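Gripper comparison for the desktop strip-down cell: progress to 2021-12-22
Prepared by Innes Matheson for Sólveig Kvaran

You asked for a short account of where the money has gone and whether the Tondora gripper deserves more of it. My view has moved a little since July, but less than Tondora's sales people would like. The Harb fingers we started with are cheap and dull, and I still can't show you a job where the newer unit beats them by enough to pay for itself.

Work has centred on the processor and its socket. The part is small, the lever sits close to it and there isn't much room for fingers inside a closed-in case. Cadi Samuel wrote the approach moves and Hussam Zein drew the fixture plate.
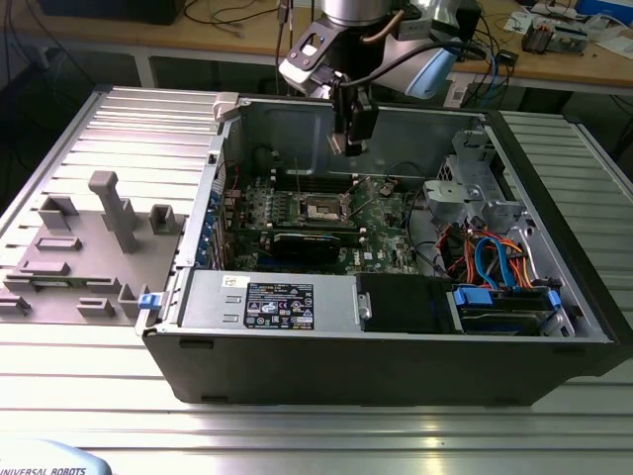 Gripper over the open tower at the CPU socket, fixture plate to the left.

We logged 242 attempts across the two grippers. I would not read much into the total. A good share were repeats on the same machine with the same lighting, and that flatters everything. Tondora quote a repeat accuracy that may well be true on their bench. On ours, the case is never put down in quite the same spot, and that error swamps whatever the gripper adds or takes away.

Saodah Kwok argues that we should fix the case position first and compare grippers afterwards. I agree with her, and I wish we had done it in that order.

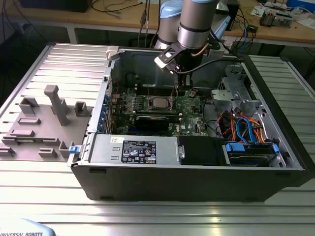 Could a better camera make up for a case that moves?
Partly. It would find the case again after each change, but it does nothing for fingers that are too thick to get past the lever.

The Flarkitz controller is the one part I have few complaints about. Setting it up took 2 days and it has stayed up. The force readings are another matter. They drift during a long run, and Hussam now zeroes them every 32 attempts. The supplier calls this normal. I would call it a fault, and we have asked for that unit to be looked at.

Cable routing also cost us more time than it should have. The gripper lead needs enough slack for the wrist to turn, and slack inside an open computer wants to catch on things.
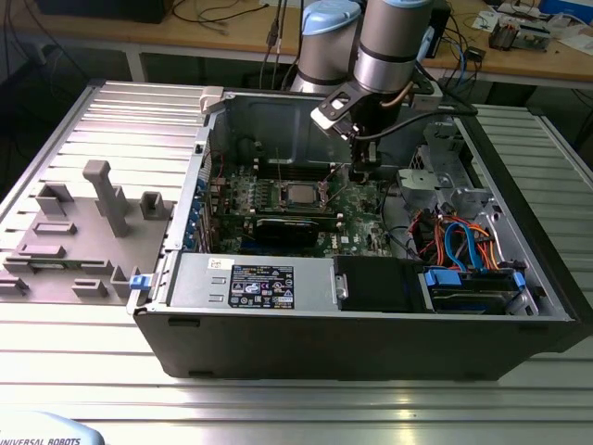
For the next period I propose one fair test: 100 attempts with each gripper, a clamped case, the same program, and Saodah scoring the results without being told which fingers were fitted. Pretitetti have offered a third gripper on loan. I would turn it down until the first two are settled.

No new spending is requested. Please hold the Tondora order until the clamped test has been written up.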